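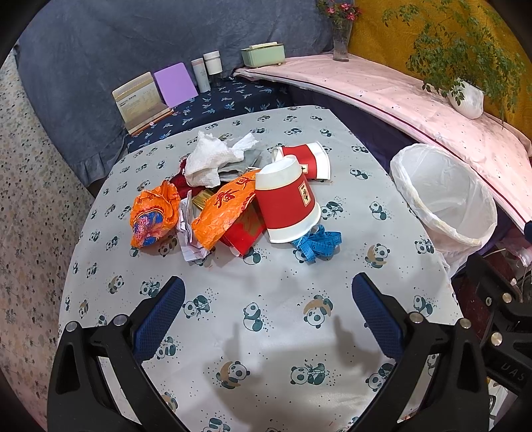

Figure 1. Round table with mixed packaging waste and the lined wastebasket at its right.

Sorting Small Household Packaging Waste at a Shared Table
Project report, 29 January 2020

1. Purpose

The project looked at what is left on a table after people eat and drink at it, and at how that material should be sorted when the table is cleared. Most guides to household waste start at the kitchen bin. We started one step earlier, at the surface where the packaging is opened and put down. The work was limited to dry packaging and paper. Food scraps, glass and cans were left out.

2. Setting

The table in Figure 1 is round and stands in front of a bench with a navy blue leaf-patterned cover. It is covered with a light gray cloth. A wastebasket with a plastic liner stands on the right side of the table. The trash is on the far half of the table, in front of the bench.

Boxes and jars on the bench were treated as belongings and fell outside the study. The same rule was applied to the flowers and the potted plant. On the table, the blue measuring tape next to the cups was classed as a tool. It is not waste and has to be picked out before clearing begins.

3. Materials found

The items were grouped by what a person can tell by looking at them and handling them. No lab test was used.

3.1 Thin plastic. Two orange bags are in this group. One has blue and pink designs and the other has large red Chinese characters. Printed bags of this type take up a lot of space for their weight. They also hide smaller things: the bag with the characters lies partly over a red paper packet with gold accents. Any bag should be lifted before the pile is pushed together.

3.2 Paper cups. There are two, both red and white. One lies on its side and one is upside down with a small printed label on its red band. Cups were given their own group because paper cups in general often have a lining, and whether they can go in with paper depends on the local plant. The Trikberg collection rules, which we used for the whole project, send them to general waste.

3.3 Tissue and slips. The white tissue and the white-and-pink slip were put together at first. This was changed later. Used tissue goes to general waste under the Trikberg rules and a clean slip goes to paper.

3.4 Foil and mixed wrappers. The small gold foil wrapper between the orange bags is the hardest item to notice. The crumpled gray wrapper under the tissue is in the same group. Wrappers that could not be placed by touch were marked "mixed" on the sheet and treated as general waste. The dark red item beside the gray wrapper was also entered as mixed.

4. Method

The clearing order was written before any sorting was done:

Remove tools and belongings.
Lift the bags and shake them out over the table.
Stand cups upright and stack them.
Pick up foil and slips by hand.
Put tissue in last.

Each group was weighed on a Pistus kitchen scale, and the weights were entered by group on a paper form taken from the Dehghan workbook. The form has 9 rows, which left spare lines for items that did not fit. Material waiting to be weighed was held in a 400 ml beaker or, for the bags, pressed flat under a board.

5. Problems

The scale was not suited to single wrappers. A foil wrapper did not change the reading at all, so foil had to be collected over several clearings and weighed together. This means the foil entries cannot be matched to one table.

Volume was harder than weight. Crumpled bags open up again after they are pressed, and two readings of the same bag often disagreed. We kept the larger reading.

The basket is a weak point in the setup. It has one liner and therefore one stream, and anything sorted on the table is mixed again if it all goes into that basket. A second container was tested, a 300 mm Clustano box for paper only. It fit beside the table but had to be moved whenever someone wanted to sit down.

6. Changes for the next round

Foil will get its own envelope, kept at the table and emptied in August. The form will have a column for items found under other items. Cups will be stacked before the bags are lifted, which keeps them from rolling while the table is being cleared.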